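Moving the reading corner

We have been in the house on the Radside road for 2 years, and for most of that time the chair I read in has been in the wrong room. I put it in the front room on moving day and left it there. The front room gets the morning sun and all of the traffic, and I read at night.

Last month I finally moved it to the small back room. It took most of an evening, mainly on account of the bookcase, which had to be emptied before it would go through the door.

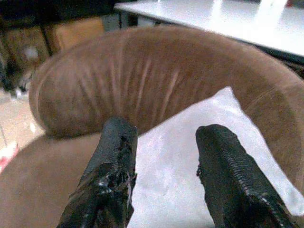
What I read there

Mostly library books. The Ultdale branch lets you keep a book for 3 weeks and renew it twice, and I have used every renewal this spring. I went through a long history of canal building in April and then a short novel set on a ferry, which I liked more than I expected to. I also gave up on a thriller after 10 chapters. I used to finish everything I started and I don't do that anymore.

I keep a plain notebook for titles. No ratings, just the name and the month. Looking back, winter is when I read the most and June is close to blank. 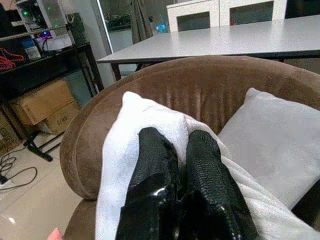 The other change is the light. The old lamp was too tall and lit the ceiling better than the page. I found a shorter one at the Resstead flea market, rewired it with a new plug, and set it on a stool behind my left shoulder. The bulb is a warm one – the cool white kind makes me feel like I'm at the dentist.

The phone stays in the kitchen after nine. I have broken that rule a few times, usually to look up a word, and then lost half an hour. A used dictionary from the Dankwa shop is on the bottom shelf now. It's missing part of the letter Q.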